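Moving the lab, and other things they don't put in the job ad

When I took the research assistant job I pictured myself reading. I had a clear image of it: a chair, a stack of papers on sleep and memory, possibly a mug. My first month went mostly to finding out who had the key to the supply closet.

For anyone new to the blog, I work in a psychology lab at a mid-sized university in Bandport. We study how people remember things they learned right before bed compared with things they learned over breakfast. My boss is Chutima Tanasarn, who has been at this for much longer than I have and who answers emails at 4 a.m. in complete paragraphs. I've stopped asking whether she participates in her own studies.

In June we got moved out of the old building on Ivosley Street. The old place had carpet the color of gravy and a radiator that knocked whenever somebody reached the hard part of a word list. We complained about that radiator for years, and I now think we may have to mention it in a footnote.

The new place has a lot of white wall. I put my coat on the back of a chair the first morning and felt like I'd vandalized something.

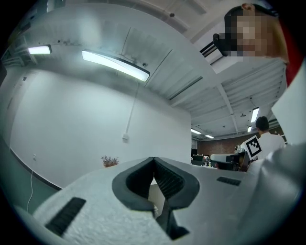
Anyway, the study. We're trying to get 65 people through two visits each, and the second visit is where the trouble lives. People will happily come in once. They're curious, they get a gift card, they like hearing that their results are confidential, as if they'd been worried about their word recall getting out. Then you ask them to come back at eight in the morning and they discover a whole family of sick aunts.

Buppha Khamphan, our grad student, does the scheduling, and she has a theory that the reminder message matters more than the money. Her first version was three polite paragraphs. Her second said "See you tomorrow at 8! There is coffee." We've had far fewer sick aunts under the second version. She'd like to write this up. Chutima would like her to write up her dissertation.

I do the scoring. People say the words they remember, and I listen to the recordings and mark what they got. So far I've scored 1,399 answers, and I can report that the human mind, asked to recall the word "lantern," will offer you "lamp," "candle," "Atlanta," and once, with total confidence, "my brother-in-law." We have a rule for near misses. We have a second rule for when the first rule makes Buppha and me stop speaking to each other over lunch, and it involves going to Chutima's office and both looking sorry.

The scoring program is called Rika. It was written by a student who graduated before I got here and left behind one page of instructions, the last line of which is "do not press save twice." I have pressed save twice. I'm not ready to write about it.

I do like the listening part, more than I expected to. There's a long pause people make near the end, when they've run out of easy words and are feeling around for one more - you can hear them breathing, and the chair creaking - and then sometimes they get it, and they're so pleased. One woman said "button" the way you'd greet a friend at the airport. It counts the same as any other word in the spreadsheet.

Next week I'm supposed to start on the second-visit recordings, and Buppha has booked us a table at Rattanakul for when the last participant is done. She booked it for August. I've told her to ask what their cancellation policy is.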